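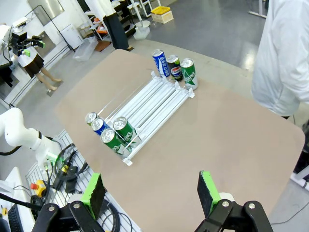 Project report: Sound and seating in the home section of the Verach ice hall

My project is about the people who watch ice hockey, and more exactly about how they make noise together. I chose the home games of the Gandari women's team, which plays in the Verach hall on the east side of the city. I wanted to know why one part of the hall sings during the whole game and other parts stay quiet, even when the team is winning. In my first plan I wrote that the singing spreads evenly from the middle, in the way cans move along a sloping rack, where white rails keep them in line and each one must follow the one in front. Later I had to give up this idea. Singing jumps over whole rows and starts again in another place.

1. Background

The hall has 2947 seats. The home section, behind the goal on the north side, has 454 of them. There is also a standing area, but it is closed this season for repair of the steps. Because of this, the supporters who usually stand were moved to seats in the home section, and many of them did not like it. I did not know about the repair when I began, and it changed my project quite a lot.

The supporters have a drum group with the name Dong. The name comes from the sound of the first drum they had, which was too large to go through the door of the hall and had to be sold. Now they use three smaller drums. Dong starts almost all the songs, but not all of them, and the songs which start without the drums were the most interesting part for me.

2. Method

I attended four home games in November. At each game I sat in a different place: two times inside the home section, one time on the long side near the players' bench, and one time in the highest row across from the home section. I used a notebook with one line for each minute of play. On each line I wrote if there was singing, which song it was, if the drums were playing, and how far the song was heard. For the distance I used a scale from one to five, where one means only a few people near each other and five means the whole hall.

I also gave a short paper survey to spectators during the breaks. It had six questions, and I received 726 completed sheets from the four games together. Some people probably filled it in more than one time, as the sheets had no names. I should have asked them at the top of the sheet if they had already answered it at another game.

For the numbers of visitors I used the board over the main entrance. The smallest game had 1174 visitors. It was played on a Monday evening and the bus from the center was not running.

3. Results

I expected the biggest game to be the loudest, but the Monday game had the most minutes of singing. In that game the supporters sat close to each other by their own choice, and the empty seats around them made the group look small but sound strong. At the full games the drums were sometimes not heard on the long side, because the families there talk a lot and the music in the breaks is very loud.

Songs reached the whole hall mostly in two situations. The first is a power play for Gandari. The second is when a visiting player goes to the penalty box, when a short clapping song is used which even small children know. After a goal there is a lot of shouting, but it is rarely a song. The announcer speaks at once and the music starts, and when both are finished the moment is gone.

The songs without drums began mostly in the upper rows, among older spectators. They are slower, and Dong waits before joining. One drummer told me in the break that they have a rule to stay silent during the first verse.

In the survey, people most often answered that they do not sing because they do not know the words. A smaller group wrote that they feel shy when the person beside them is silent. Several people asked for the words to be printed in the game program. The program is paid for by Bomwood, a company that sells garden sheds, and its last page is always an advertisement.

4. Problems

My scale from one to five is not exact. When I sat inside the home section I could not really judge what was heard on the other side, and I think that my numbers from those two games are too high. A second observer would help. Four games are also too few to compare a win with a loss, as Gandari lost only one of them.

5. Next steps

In the spring term I would like to repeat the observation when the standing area is open again, with two observers at opposite ends of the hall. The questions of the survey can stay the same, but I will move the question about the words of the songs to the beginning, because many people left the second side of the sheet empty.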